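4.2 What people do when the case is open

I'll be upfront that this was the part of the study I most enjoyed writing up, partly because I spent years taking old office towers to bits before anyone paid me to think about it. We asked 40 people to go through a full strip-down and write down, in their own words, where they slowed up. I expected the power supply to win (all those cables!) and it didn't come close. The processor socket did.

Part of this is just where the thing lives. On most desktop boards the socket sits in the thick of everything, with memory slots close by and a crowd of small parts around it, so you're working over the top of bits you'd rather not knock. Laying the tower on its side with the panel off helps a great deal — people who began with the case standing up nearly always tipped it over within 5 minutes, and several of them wrote rather crossly that the sheet ought to have said so at the start. Fair enough. The October version of the sheet does.

The other part is nerves. The metal retention frame has a bit of spring in it, and if you've never closed one before it feels as though you're about to break something. Our Clama group, who had practised on scrap boards first, wrote far less about this than the Prinda group, who went in cold. Only 6 people in the whole study mentioned the coin-cell battery at all, which surprised me, as it's the first thing I look for on an old board. Memory slots got plenty of mentions and hardly any complaints. People seem to like a latch they can see.

Figure 3 goes with the remarks on the socket and the parts close to it.
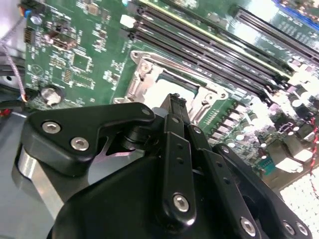
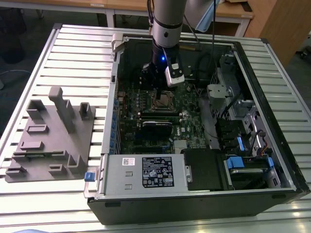
Figure 3. The processor socket and its metal retention frame, with memory slots nearby.

Tegwen Powell, in her written comments on our draft, felt we had made too much of nerves: in her view people slow up at the socket because they've been told so often that the contacts are delicate, and a slow pair of hands there is a sensible pair of hands. She asked us to report the time spent on the socket separately from the time spent on everything else, and we've done so in the next section.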